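Memoria del proyecto de taller, segundo curso
Tema: doblar y guardar la ropa de cama en pisos de estudiantes

# Lo que se queda encima de la cama

Empiezo por confesar que el tema lo elegí de rebote. Yo quería hacer algo sobre cocinas compartidas, pero Josiane Joly, nuestra tutora, ya tenía tres grupos con cocinas y me preguntó qué era lo que más me fastidiaba de mi propio piso. Le dije que la cama. O sea, la cama a las siete de la tarde, cuando vuelves y está llena de mantas, toallas y trapos que ibas a doblar por la mañana (¡y que siguen ahí!). Y con eso me quedé.

El proyecto se hizo en la residencia Vernutdale, en el pasillo de la segunda planta, entre abril y el comienzo del verano. Participaron 6 habitaciones contando la mía. Mis compañeros de grupo fueron Oratile Modise, que llevó el cuaderno de notas, y Yannick Hoarau, que se encargó de los dibujos de los pliegues y de discutírmelo todo.

## Qué queríamos saber

La pregunta era sencilla: ¿por qué la ropa se acumula en la cama y no en la silla, en el suelo o en el armario? Anotamos cada prenda que encontrábamos sobre las camas al final de la tarde, siempre avisando antes de entrar. Al terminar teníamos 235 anotaciones, y 87 eran de mantas, que me pareció muchísimo hasta que vi que eran casi siempre las mismas, apuntadas una tarde tras otra. Yannick quería quitar las repetidas. Yo no, porque una manta que lleva dos semanas sin doblar es justo lo que estábamos estudiando. Ganamos Oratile y yo, dos contra uno.

## Lo que pasa con las telas gordas

Las mantas de forro polar son un caso aparte. Abrigan una barbaridad y dan gusto al tacto, pero al doblarlas en cuatro se hinchan, y si encima dejas otra tela de pelo corto las dos se agarran y ya no hay manera de alinear los bordes. Con una toalla al lado la cosa empeora, porque acabas usando la toalla de almohada, de bandeja o de lo que haga falta, y el montón crece.

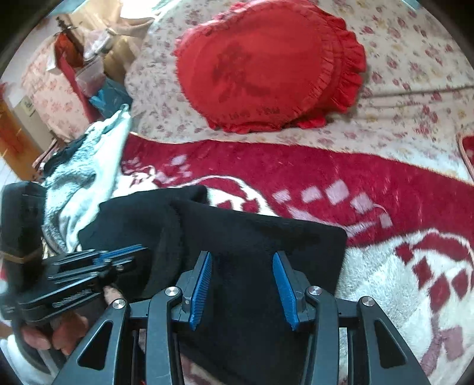
Probamos tres maneras de doblar. La primera, en cuatro y luego en tres, es la de toda la vida, y la única que la gente recordaba sin mirar el dibujo. La segunda era enrollar desde el lado corto; queda bonito, pero el rollo se abre en cuanto lo tocas. La tercera la llamamos Hikine, por el nombre que le puso Yannick en sus dibujos, y consiste en meter el último pliegue dentro del penúltimo, como un sobre. Cuesta pillarla, pero cuando te sale puedes lanzar la manta a la balda de arriba y llega entera.

Con las telas pequeñas no hubo tanta historia. Una tela suelta se recoge con una mano, se estira por dos esquinas y se dobla encima del colchón. Lo que sí vimos es que casi todo el mundo empieza por la pieza que está arriba del montón, aunque sea la más pequeña, y deja la manta grande para el final. Y claro, al final ya no apetece. Cuando propusimos hacerlo al revés (lo pequeño a un lado, primero la manta) hubo quejas, sobre todo de Lionel Marty, de la habitación del fondo, que dijo que para eso tenía que mover las cosas dos veces. Tiene razón, las mueves dos veces. Aun así, él siguió haciéndolo.

## El armario

Aquí tengo que ser un poco crítica con nosotros mismos. Nos pasamos semanas mirando camas y casi nada mirando armarios, y cuando Huguette Perrin, que gestiona la residencia, nos enseñó el plano de los muebles, vimos que la balda superior tiene muy poco fondo para una manta doblada en cuatro. ¡Haberlo sabido en abril! Con el pliegue en sobre sí cabe, pero justita, y la puerta roza.

Pensamos en pedir una caja para debajo de la cama, y Oratile hizo una maqueta de cartón que bautizamos Skallorer. Entra bien, sale regular y coge pelusa. La maqueta sigue en mi cuarto, con apuntes dentro.

## Cosas que cambiaría

Haría menos anotaciones y más conversaciones. También pediría a cada persona que doblara su manta delante de nosotros el primer día, antes de enseñarle nada, porque ahora no tengo con qué comparar. Y separaría las toallas de las mantas en el cuaderno desde el principio; Oratile tuvo que repasar páginas enteras para ver cuál era cuál.

Queda pendiente probar el pliegue en sobre con edredones. Yannick dice que no va a funcionar, y ya tiene el dibujo hecho.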